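Travel Writing, Handout 4: The Hotel Room
Bindescombe Evening Program, 8/15/19

Okay, so last time we did arrivals, and a lot of you wrote very nice paragraphs about train stations. Tonight we go upstairs, put the suitcase down and look at the room. I love hotel rooms on paper! They're small, you're alone in them, and the reader has been in one too, so you can skip the furniture and get to whatever was odd.

My own case is the Korar in Jalby, where I stayed one March for 13 nights (work, long story). Room 127. The heating had two settings, off and Sahara, and the window opened exactly as far as my thumb. I wrote pages and pages about the view and threw them all away. What I kept was the thumb.

Look at your reading for tonight, the Inese Paju piece. She spends her whole first page on a key that won't turn. She's standing in a hallway in her socks, the ice machine is going, and we still haven't seen the bed. Mark the place where you first feel sorry for her. Mine is line six, but Dumisani Baloyi, who teaches the other section, swears it's the ice machine, and we've been arguing over it since spring.

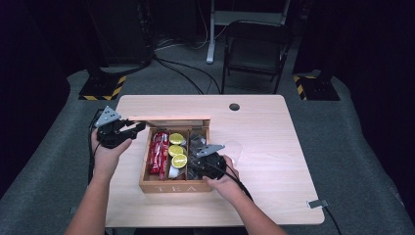

Now, complaining. Travel writers complain a lot and I'm no better, but a complaint needs a price on it. "The breakfast was bad" gives me nothing to chew on. Tell me you paid extra for it, got up at six for it, and then met one boiled egg and a man guarding the toaster. I'd read on for the man.

Also, please go easy on the word "cozy." Same for "nestled." I had both in one sentence once and my editor at Qureshi mailed it back with a sad face.

For next week:

Write 200 words on the worst night's sleep you ever had away from home. No weather in the first sentence.

Then write it again from the side of the night clerk, another 200, and let the clerk be a little bit right.

Bring two printed copies, because we're swapping. And finish the Paju, the ending is on the back of the sheet (some of you missed it last time).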